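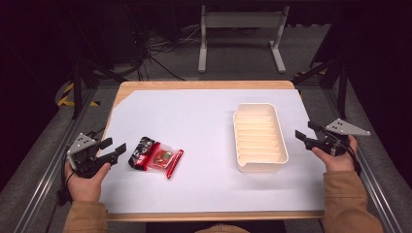 Snack bag and divided tray, table 2

Table and tray check, Pumus sorting room
Date: Mar 16, 2019
Checked by: Wim Dijkstra
Copy to: Liesbeth Vandenberghe

1. Paper on the table: OK
Paper is large enough for the work. At the upper left corner a little wood is not covered. Please put the next sheet more to the corner.

2. Snack bags: OK, with comment
The bag must be closed on all sides before it goes in a tray. Press softly with the thumb. If air comes out, put it apart and write it on the list. Do not repair with tape, Oddur did this in December and we had crumbs everywhere.

3. Weight in one tray: OK
Maximum is 400 grams. The kitchen scale was tested with the small weight and is good.

4. Tray, cleaning and damage: OK, with comment
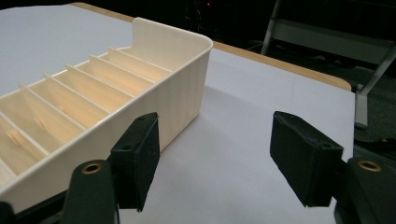

Trays must be washed by hand, with water not more than 90 degrees, and dried standing up. Feel with a finger along every divider, also low down where it meets the floor of the tray. The dividers stand close to each other, so a normal sponge does not go well between them and I ask for a narrow brush. In some compartments there are also two small raised ribs on the floor, and sugar can stay beside these. Brush there one more time.

5. Table edge: OK
No splinters felt. Wipe the wood with a damp cloth only.

6. Floor under the table: not checked
I had no time for this. Sanne Desmet will do it with the next round.

To do:
Order 2 narrow brushes (Esperanza Kapoor)
New sheet of paper when this one gets spots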